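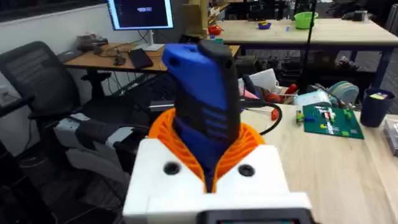
Prepared by Nigel Rowbotham, Data Collection Lead, Retavari
Project: Gridlow, grasp and handover examples for mixed hand tools
Submitted to: Erkia program office
Period covered: second quarter of the grant, ending in January

1. Status

Collection is on schedule. The accepted set now stands at 2105 episodes, all recorded with the wrist camera view and synchronized gripper state. Work under the first milestone (single rigid objects) is closed. Work under the second milestone (tools with cords, soft grips or uneven weight) is open and will carry into the next quarter.

Two items need a decision from the program office. They are listed in section 7.

2. What was collected

An episode is one attempt at one instruction, from the start pose to release or to an operator stop. Instructions are short sentences such as "pick up the power tool and stand it upright" or "move the cup to the back of the table." Each episode carries the instruction text, the wrist video, finger opening, arm pose, and an outcome label.

The object pool was widened this quarter. It now includes handheld power tools, hand tools, building bricks and baseplates, cups and bowls. Tools with a power cable attached are the main addition. The grant proposal treated them as a late-stage item, but early trials at the Bickerstaff site showed that the cable changes the task enough to justify starting sooner. A cable drags on the tabletop, pulls the tool around its long axis during the lift, and can pass in front of objects the policy needs to see.

Tables are left stocked with unrelated items during recording. The proposal called for clutter to be introduced in steps. We dropped the steps after the first month, as models trained on the cleared tables did poorly when anything at all was added, and the staged plan would have spent a large share of the budget on data of limited use.

3. Gripper and grasp quality

The ribbed orange fingers stay in use for all tasks. They wrap around curved tool bodies and hold them with lower closing force than the flat pads used in the pilot. For a tool with a hard plastic body on one side and a rubberized grip on the other, the two sides do not slip at the same rate, and the tool tends to settle at a small tilt after closing. Operators have been told to leave the tilt alone unless the instruction specifies an orientation. Corrections made by reflex were showing up in the pilot data as a small wrist twist after almost every grasp, and the policy learned the twist.

Finger wear is checked at the start of each session. Cracked ribs are grounds for replacement. Surface marks are logged only.

The housing and fingers fill much of the lower part of the wrist view, and a large tool held upright hides a good part of the table directly behind it. This is acceptable for grasping but costs us on placement, where the target is often hidden during the last part of the motion. We looked at moving the camera mount higher. The view of the target improved, but the fingertips were lost at full closure - and the fingertips matter more. The mount stays where it is.

4. Labeling and review

Each episode is reviewed by one person other than the operator. A sample is then reviewed again, blind to the first result. Disagreement is concentrated in one place: episodes where the tool is placed correctly but the cable ends up across another object. The original guide did not mention cables. The guide has been revised and such episodes are now marked as complete with a cable flag, so that downstream users can include or exclude them.

Failed attempts are kept. They are stored apart from the accepted set and are not part of the figure in section 1. Only recordings with missing frames, wrong instruction text or a lost arm pose are deleted.

Object names in the instruction text were also cleaned up. Operators had been using several names for the same tool, and a few names had been applied to two different tools. The list now allows more than one name per object but never one name for two objects that appear on the same table. Color words are permitted as a tiebreaker ("the blue tool").

5. Training results to date

Training runs are for checking the data only and are not a deliverable. The policy trained on the current set picks up rigid tools reliably from the positions covered in collection. With corded tools it closes on the body correctly in most trials but lifts too fast, and the cable swings the tool out of the planned path. We take this as a gap in the data. Early corded episodes were recorded at the same lift speed as everything else, and slower lifts were added only toward the end of the quarter.

Placement onto a baseplate or next to small brick assemblies remains weak. Contact with loose bricks is common. No change is proposed until the corded work is finished.

6. Problems and delays

Clock drift between the camera and the arm controller affected a block of sessions early in the quarter. The affected episodes were pulled, realigned where the log allowed it, and otherwise discarded. Drift is now checked before the first episode and again at the end of the session.

Background changes were poorly tracked. Chairs, monitors and neighboring tables all come into the wrist view, and they move from session to session. That variety is useful, but it was not being recorded, and we could not split training and test data by background. Each session now starts with a short sweep of the room from the wrist camera, stored under the session number.

Operator training took longer than planned. New operators produce usable grasps quickly. Even pacing takes more practice, and their first sessions are now held out of the accepted set by default.

7. Decisions requested

First, approval to move hours from the single-object tasks to corded tools. The total budget does not change.

Second, confirmation that the cable flag can be shipped as a separate field in the release format. The agreed format has no place for it. Putting it in the notes field would work - but most users will never read the notes field.

8. Next quarter

Collection of slow-lift corded episodes has first call on station time. Handover tasks between 2 arms start once the second arm has passed its safety check. We will also record a small set with the cable routed to the opposite side of the tool, as most of the present data was taken with one routing and the policy may be relying on it.

The next data drop to Erkia will include the revised labeling guide, the object name list and the room sweeps. Requests for changes to the file layout should reach Retavari before the drop is frozen.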